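Nonprofit Basics, Unit 3: Thanking Your Donors

A thank-you note is the best part of this job! Send it within three days and use the donor's name.
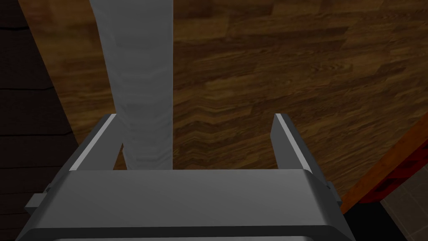 Say what the gift did. Elaine Rangel's letters at Clistgate are a joy to read – one small story, told plainly, then her signature. 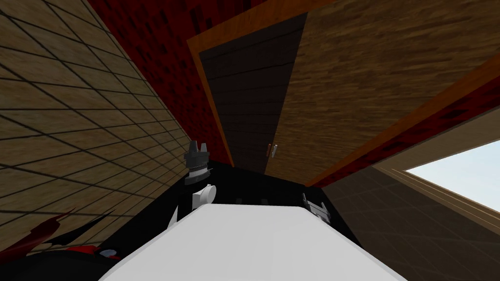

Keep the tax receipt on its own page so the letter can stay warm.
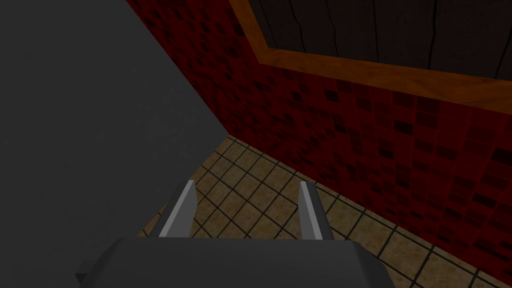 For Wednesday: write two letters, one to a first-time donor and one to someone who has given for eight years. Bring both printed!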